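Does Wishing Wells Water Really Cure Warts?
And other things people say about old wells

Almost every old town has a well with a story. The water makes you lucky. The water makes you smart. The water takes the warts off your hands if you dip them in and count backward. People tell these stories with a very straight face, and grown-ups are often worse than kids.

So let's be a little bit difficult. Being difficult is allowed when someone tells you something amazing. You don't have to be rude. You just have to keep asking one small question: how do you know?

Start with warts. A wart is a bump on the skin caused by a virus. Many warts go away by themselves, especially on children. It can take months, or it can take a couple of years. Now imagine you dip your hand in a magic well in spring, and by the next winter your wart is gone. Did the well do it? Maybe the wart was going to leave anyway. You could have dipped your hand in orange juice and had the same result, plus a sticky hand.

This kind of mistake has a name, but you can remember it without one. First I did A. Later, B happened. So A must have made B happen. It sounds sensible and it fools people every day. A rooster crows, and then the sun comes up. I have never met anyone who thinks the rooster is in charge of the sun.

There is another trick hiding in well stories, and it's sneakier. Think about who tells them. If 39 people dip their hands in a well and 2 of them lose their warts that month, those 2 will talk about it for the rest of their lives. The other 37 go home and have lunch. You will hear from the lucky pair and never from the rest, so the well starts to sound pretty good.
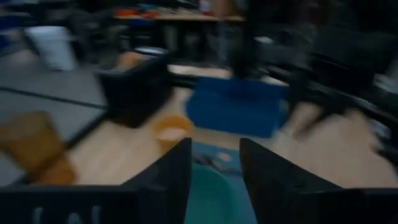 CORKEVSTEAD, February

The well in this town is called the Sulora, and it has a sign. The sign says the water has been healing visitors for 3,000 years. I asked how anyone knows that. The man at the gift shop said it was on the sign.

That isn't an answer, is it? A sign is only as good as whoever wrote it. The town wasn't here 3,000 years ago, and the sign doesn't name a book, a carving or a person who wrote anything down. Perhaps the number is right. It may also be that somebody liked the look of all those zeros.

Dirceu Honorato has studied the water under this valley for most of his working life. He is a geologist, a person who studies rocks and what goes on between them. He told me that the Sulora is fed by rain. The rain falls on the hills near Prestoncombe, soaks down through cracks in the limestone, and picks up tiny bits of mineral on the way. That's why the water tastes chalky. "It's hard water," he said. "It leaves a crust in your kettle. I wouldn't ask it to do much more than that."

I like that answer, but I asked him the question too. How do you know? He didn't mind. He and his helpers poured a harmless green dye into a stream on the hills and waited to see where it came out. It came out in the Sulora. They did it again in a different season, and it came out there again.

Notice what he did. He made a guess that could have been wrong. If the dye had turned up somewhere else, or never turned up at all, he would have had to change his mind. The sign can't be wrong in that way, so it can't really teach us much either.

How would you test the wart story? You would need a lot of people with warts. Half of them would dip their hands in well water and half in plain tap water, and no one would be told which was which — not even the person checking the warts. Then you would wait and compare the two groups. As far as I can find out, no one has ever done this at the Sulora. The gift shop sells the water in little bottles all the same.

Wells are still worth visiting. Lean over (with a grown-up holding on) and you may feel cool air on your face. Ask who dug it, and how deep it goes, and where people got their water before that. Just don't drink from an old well unless someone has tested it. Germs are too small to see, and clear water can be full of them.

As for coins, the Andrade family cleans out the well every spring and gives the money to the school library. So if you throw one in and wish for a new book, you might get it. You can work out for yourself whether that counts as magic.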